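Clorkard opens second collection route for used plastic sheets in Gindholm

Garden centers, schools and small workshops can now return old sheets, covers and folders at 13 points

GINDHOLM, September. Clorkard, a company for the collection and sorting of plastics, announces the opening of its second collection route in the town of Gindholm. The new route starts on Monday and connects the harbor district with the northern suburbs. Together with the first route, which serves the center of the town, it gives the residents and the small businesses of Gindholm access to 13 return points for thin and semi-rigid plastic sheets.

Plastic sheets are a difficult material for the usual household collection. They are light, they fold easily, and they are often put in the same bag with bottles and food trays. At the sorting plant they can wrap around the moving parts of the line, and then the line must be stopped and cleaned by hand. For this reason many towns ask their residents to put such sheets in the general waste. Clorkard has worked with this problem from its first year and offers a separate collection, where the sheets are kept flat from the return point until the plant.

The first route in Gindholm was opened last year as a trial. During the trial, 183 businesses registered to use it. Most of them were garden centers, print shops, framing shops and schools. In a survey made by Clorkard at the end of the trial, 89 percent of the registered businesses answered that they wish to continue, and many asked for a return point closer to their own street. The second route is the answer to this wish.

What can be returned

The return points accept clear and colored plastic sheets, document covers, folders, greenhouse panels of small size and protective covers from furniture or equipment. The sheets may be scratched, cloudy or folded. They do not need to be in one color. Metal rings, clips and thick adhesive tape must be removed before the return. Clorkard asks the users to shake off soil and sand and to wipe the sheets with a cloth. Washing with hot water is not necessary.
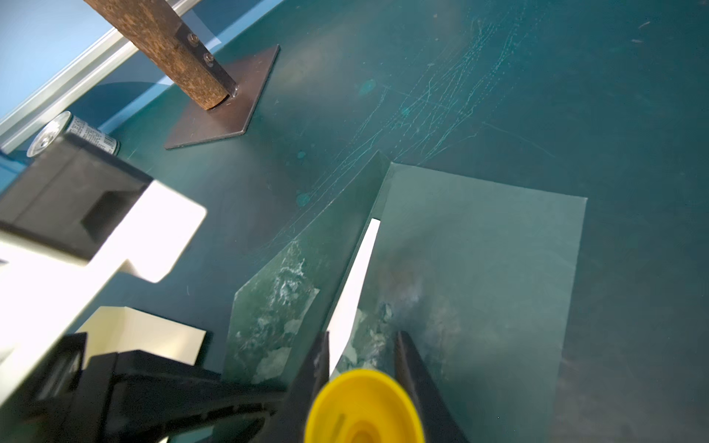
A folded sheet of translucent green plastic with milky white patches.

Not accepted are foam, bubble wrap, shopping bags, fishing nets and any sheet which was in contact with oil, paint or garden chemicals. For these materials the municipal yard remains the correct place. A printed list in large letters will hang at every return point, and the same list can be received in paper form at the counter of the Clorkard office.

How the route works

A collection truck visits each return point two times per week in the early morning, before the shops open. The sheets are stored in flat racks and not in bags. The racks were developed together with Sqalli, a producer of shelves and transport furniture, and they can be pushed directly into the truck. The driver takes the full rack and leaves an empty one. In this way the material is not pressed or torn, and the work at the plant becomes faster.

From Gindholm the sheets are brought to the Clorkard plant in Wondon. There they are sorted by type of plastic, cut into small flakes, washed and dried. Flakes of good quality are sold to producers of new sheets and folders. Flakes in mixed colors are used for products where the color is less important, such as plant labels, drainage boards and the inner layers of panels.

"We were glad to see that people bring also the old and ugly sheets, which were lying for years in a shed or behind a cupboard," says the management of Clorkard. "It is a material that many persons keep because they do not know where to put it. With the second route we want to make the way to the return point short enough to go by foot."

Costs and registration

The return is free of charge for private households, and no registration is needed. Businesses and schools pay a small yearly fee, which depends on the number of racks they fill. Businesses that already took part in the trial do not have to register again, and their fee stays the same until the end of the next calendar year. New businesses can register by telephone, by mail or at the Clorkard office in the harbor district of Gindholm.

Schools may ask for a free visit to the Wondon plant. The visit takes one morning and includes the sorting hall, the washing line and a small room with finished products. Children must come with closed shoes. Places for the autumn are still available, but groups should write to the office early.

About Clorkard

Clorkard collects, sorts and prepares plastic sheets for new use. The company operates one plant in Wondon and two collection routes in Gindholm. Its customers are small and medium businesses, schools and private households.

Press contact

Clorkard, Press Office, Gindholm
The office answers questions from the press on working days. The list of return points is sent on request.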